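Heat Loss From Windows in Student Rooms, Brostover Hall
Term project, final report

1. Why this topic

The rooms on the north side of Brostover are cold. Everyone who lives there says so, and the housing office says the heating is the same on both sides. We wanted to find out if the windows were the problem or if it was something else, like the doors.

2. What we did

Borrowed two plug-in loggers from the physics store, brand name Clorkelov, and left one on the sill and one on the desk in each room. Readings every five minutes. 122 hours in the first room, a bit less in the second becuase someone unplugged it to charge a phone. Heating dial at 3 the whole time, blinds down at night. We asked people to keep the windows shut and mostly they did.

Also taped a strip of tissue along the window frame to check for drafts. Cheap but it works fine.

3. Results

Sill was colder than desk in every room, no surprise. The gap was biggest just before 6 a.m. and smallest mid afternoon. North rooms had a bigger gap than south rooms, even at night when there is no sun on either side. So sun is not the whole story.

Tissue moved in three of the four north rooms. Only one on the south side. The bad spot is nearly always the lower corner by the hinge, where the rubber seal has gone hard. In the Hitden wing, which got new seals in July, no movement at all.

We tried a foam strip (200 cm, cut to fit) in the worst room. Gap got smaller the next night but it was also a milder night, so we can't claim much.

4. The light part

Our plan had a section on lamps too, since people kept saying a lit desk feels warmer. Ran out of time. No measurments.
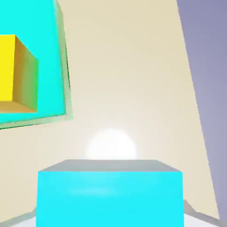
Fig. 1. Test render: cyan block with glowing white sphere behind it.

5. Problems

Too few rooms. Loggers not checked against each other before we started, should of done that first. Outdoor temperature came from the Akinola weather page, which is for the whole town and not our street.

6. What next

New seals for the north side first, before anyone spends money on glass. A roll of seal is 300 cm, so one roll per window with a little left over. Repeat the readings after, same rooms, same dial setting. Raw data is in the shared folder, second tab has the bad hours marked in yellow.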